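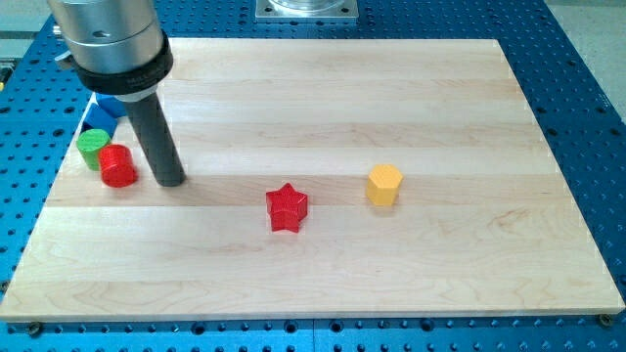

第4章 スイスメレンゲバタークリームを作って、ケーキをまっすぐ塗る

スポンジが焼けて、しっかり冷めたら、いよいよクリームです!この章では、Jorowの卓上スタンドミキサーを使ってスイスメレンゲバタークリームを仕上げ、回転台の上でケーキに塗るところまで進みます。最初の一台は少し時間がかかりますが、側面がすうっと平らになる瞬間は何度やっても気持ちがいいですよ。

絞り出しの花や文字は第5章、フォンダンは第6章で扱います。

4-1 用意するもの

直径15cmの丸型スポンジ3枚分(層のあいだ、下塗り、仕上げ塗りを含む)の分量です。

卵白 152g
グラニュー糖 250g
無塩バター 500g
バニラペースト 小さじ2
塩 ひとつまみ

道具は次のとおりです。

ミキサー本体と付属のボウル
ワイヤーホイップと平面ビーター
ボウルをのせられる大きさの鍋
デジタル温度計
回転台
L字パレットナイフ
金属製のスクレーパー(ケーキの高さより長いもの)
直径15cmのケーキ台紙
ゴムべら

注意:ボウルとホイップに油が残っていると、卵白が泡立ちません。見た目がきれいでも、酢を含ませたキッチンペーパーで内側をひと拭きしてください。黄身が少しでも混ざった卵白は、ほかの料理に回しましょう。

バターは冷蔵庫から出して2cm角に切り、指で押すとへこむけれど、つやが出ていないくらいまで戻します。9月の台所なら1時間前に出せば間に合うことが多く、真冬は前の晩に出しておいてもかまいません。

4-2 卵白と砂糖を温める

1. 鍋に深さ3cmほど湯を沸かし、弱火にします。湯がボウルの底に触れない量に調整してください。

2. ボウルに卵白、グラニュー糖、塩を入れ、鍋にのせる前にゴムべらでよく混ぜます。

3. ボウルを鍋にのせ、底と縁をこするように混ぜ続けます。ここでは泡立てなくて大丈夫。手を止めないことだけ考えましょう。

4. 温度計が71℃を示したら、すぐに火から下ろします。

5. 指先ではなく清潔なスプーンで少量をすくい、皿に落として冷ましてから、指でこすってみます。ざらつきがなければ砂糖は溶けています。

警告:ボウルの縁と湯気で、やけどをするおそれがあります。下ろすときは必ず乾いた鍋つかみを使い、底の水気をふき取ってからミキサーに取り付けてください。

温度計の先がボウルの底に当たっていると、実際より高い数字が出ます。液の真ん中で測りましょう。

4-3 メレンゲを立てる

1. ワイヤーホイップを取り付け、ボウルを右に回してカチッと音がするまで固定します。

2. 速度2で30秒、速度4で1分、それから速度8に上げます。

3. つやのある白いメレンゲになり、ホイップを持ち上げたときに角がぴんと立つまで回します。目安は8分から10分です。

4. ボウルの外側を手のひらで触り、温かさが残っていたら速度4に落としてさらに回します。

ここが我慢のしどころです!メレンゲが温かいままバターを入れると、溶けてしゃばしゃばになってしまいます。このレシピを試作してくれたHằng Đồngさんのメモには、欄外に大きく「待つ!」と二重丸つきで書いてありました。急いでいるときは、保冷剤を布巾で包んでボウルの外側に当てると早く冷めます。温度計で29℃を下回ったら、次へ進めます。

4-4 バターを加える

1. ホイップを外し、平面ビーターに付け替えます。付け替える前に、電源プラグをコンセントから抜いてください。

2. 速度3で回しながら、バターを一かけずつ加えます。前のバターが見えなくなってから次を入れましょう。

3. 全部入ったら速度5に上げ、なめらかになるまで回します。

4. バニラペーストを加え、最後に速度1で5分回します。大きな気泡が抜けて、塗ったときの穴がぐっと減ります。

途中で一度、カッテージチーズのようにぼそぼそになることがあります。初めて見るとぎょっとしますよね。でも、そのまま回していればたいていまとまってきます。どうか捨てないで!

うまくいかないとき

ゆるくて流れる:ボウルごと冷蔵庫に15分入れ、速度5で回し直します。まだゆるければ、もう一度くり返します。

分離したまま戻らない:クリームをおたま1杯分取り分けて湯せんで溶かし、回しているボウルに細く垂らします。

バターの粒が残る:バターが冷たすぎました。ボウルの外側を温かい濡れ布巾で包み、速度4で2分回します。

黄色っぽい:気になる場合は、紫の食用色素を爪楊枝の先につけて、ほんの少し混ぜます。入れすぎると灰色になるので、一度に足すのは点ひとつ分まで。

4-5 重ねて下塗りをする

1. 台紙の中央にクリームを小さじ1ほど置き、1枚目のスポンジを貼り付けます。

2. 回転台の中心に台紙をのせます。ゆっくり一周させ、縁が左右にぶれるようなら位置を直します。

3. クリームをのせ、L字パレットナイフで厚さ5mmに広げます。縁から少しはみ出すくらいでちょうどいいです。

4. 2枚目を重ね、同じ厚さにクリームを塗ります。3枚目は底面を上にして重ねましょう。上がまっ平らになり、角がきれいに出ます。

5. 全体に薄くクリームを塗ります。スポンジが透けて見えてもかまいません。

6. 冷蔵庫で30分、表面が指につかなくなるまで冷やします。

ジャムやカスタードを挟むときは、縁に沿ってクリームを土手のように一周絞り、その内側に入れます。土手より高く盛ると横から出てくるので、ほどほどに。

4-6 仕上げ塗り

1. 残りのクリームをゴムべらでボウルの側面に押しつけ、気泡をつぶします。

2. 上面にたっぷりのせ、パレットナイフを水平に保ったまま回転台を回します。

3. 側面にも厚めに塗ります。薄く塗って足すより、厚く塗って削るほうがずっと楽です。

4. スクレーパーの下の辺を回転台につけ、側面に対して斜めに構えます。スクレーパーは動かさず、回転台だけを回してください。

5. へこみが見つかったらクリームを足し、もう一周。これを2回か3回くり返します。

6. 上面の縁に立ち上がったクリームは、外側から中心へ向かってパレットナイフで払います。一回払うごとに、刃をふきましょう。

角をきりっと出したいときは、20分冷やしてから、湯で温めて水気をふいたスクレーパーをもう一周当てます。つるん、と変わりますよ!

4-7 保存

余ったクリームは密閉容器に入れ、冷蔵で1週間、冷凍で2か月保存できます。使うときは完全に室温へ戻し、平面ビーターで5分回してください。冷たいうちに混ぜると必ずぼそぼそになりますが、回し続ければ戻ります。

塗り終えたケーキは箱に入れて冷蔵し、食べる1時間前に出します。冷えたままだとクリームがバターのかたまりのように硬いので、この1時間はぜひ取ってあげてください。

ミキサーのボウルとビーターは、お湯で油分を流してから中性洗剤で洗います。本体を水につけないでください。お手入れの詳しい手順は第9章にあります。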